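How many demos before I stop blaming the data?

Posted by Tanner MacLeod in Arms, Grippers and Teleop
October 13, 2025

I have two arms in a black fabric tent and a task that a toddler would find insulting. Clear the table: pick up the toy food, put it on the pink board, leave the cup alone. I have been collecting demonstrations since May. I now have 600 episodes, all driven by me, and the trained policy reaches for the food with great confidence and closes the gripper on the air next to it. Then it carries the air to the board and sets it down very gently.

The overhead camera is fixed and hasn't been bumped. There is a wrist camera on each arm. Both grippers are parallel-jaw. I'm logging with Nenuron and training on a rented machine, so every bad idea costs me money.

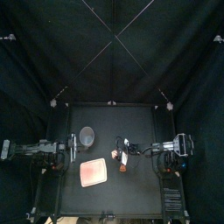 Overhead view, both arms over the table. Cup on the left, board below it.

Before anyone asks, yes, I replayed raw episodes on the arms and they land where they should. Yes, the timestamps line up. The loss curve is beautiful. I could frame it.

My options as I see them are to keep going until I have 2000, or to admit something is wrong with the 600 and start over. Going to 2000 means a lot more evenings in a tent. Has anyone been through this and come out the other side?

Edit: the clear cup moves between episodes. The board mostly doesn't. I'm starting to feel that sentence will be used against me.

Xolani Naidoo

More data. We did 4000 for a sorting task and it worked fine. With 600 you're barely warmed up.

Adaeze Odukoya

I'd hold off on the 4000. If replay lands and the policy misses, the first thing I'd want to know is whether it's looking at the food at all, and your edit makes me suspicious. A board that stays put for 600 episodes is a wonderful landmark. The policy may have learned "food lives this far from the board" and quit worrying about the food itself.

Cheap test, no training needed. Move the board a hand's width, leave the food where it was, and run the policy ten times. If the miss moves along with the board, there's your answer. Then swap them: board still, food moved.

Next, go watch your own wrist footage. All of it is too much, but pull a couple dozen episodes at random and stop each one at the moment the fingers close. I did this with my own set last year and learned that I am a deeply repetitive person. Same approach angle every time, same height, and I always stopped for a little breath before the grab. The policy learned the breath. It would hover there like it was trying to remember a name.

What you want at the close is the object between the fingers with enough around it to tell where you are on the table. And you want those surroundings to change from one episode to the next.

Tanner MacLeod

Ran your test over the weekend. Board moved, miss moved with it, nearly the same distance. I would like my summer back.

I also looked at the grasp moments as instructed. They're sharp enough on the thing being held, so I don't think the wrist view is the weak part. But I flipped through a stack of them and the tray or board or whatever we're calling it is parked in the same corner over and over, like it pays rent.

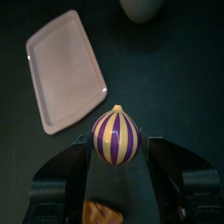

Wrist view with the striped purple one between the fingers. Pink thing upper left, as usual.

So do I throw out the whole set, or can I mix new episodes in with the old ones?

Adaeze Odukoya

Mix, but don't let the old ones win. Here's what I'd do:

Record a new batch where the board goes somewhere different before every episode. Don't pick the spot yourself, you'll pick the same four. Have a script print one, and obey it even when it's annoying.

Train on the new batch alone first, so you have something to compare against. Then add old episodes back in a slice at a time and repeat the board test after each slice. When the miss starts following the board again, you've added too many.

Include some recoveries. Miss on purpose, open up, back off, try again. At the moment your policy has never seen a failed grab in its life, so it has no reason to think one is possible. That's why it delivers air so politely.

And get somebody else to drive for part of it. Different hands help more than you'd think.

Also keep a few board positions out of training completely and only use them for testing. I skipped this once and spent a month being very proud of a policy that had memorized my table.

Mehwish Zaidi

Same symptom on mine, but the cause was that I'd cropped the wrist camera during training and forgot to crop it when running. Took me three weeks to find. Worth five minutes to rule out even though the board test sounds pretty damning.

What does Nenuron do with episodes you mark as failed? Mine were being dropped on export without a word, which made my recovery demos a nice hobby and nothing else.

Tanner MacLeod

Crop matches, I checked. Failed episodes are... also dropped on export. There's a checkbox. It's on the second tab.

Script is written. Its first pick for the board was the exact spot it has been sitting in since May.

Related posts
Wrist camera drifts out of focus after warm-up
Rurkarik leader arms: worth the wait?
Is there a way to merge two Nenuron logs without re-encoding?
Black fabric or gray for the back wall
Akpan gripper pads wearing down on one side
Toy food that doesn't roll off the table (list)
Privolum export fails on long episodes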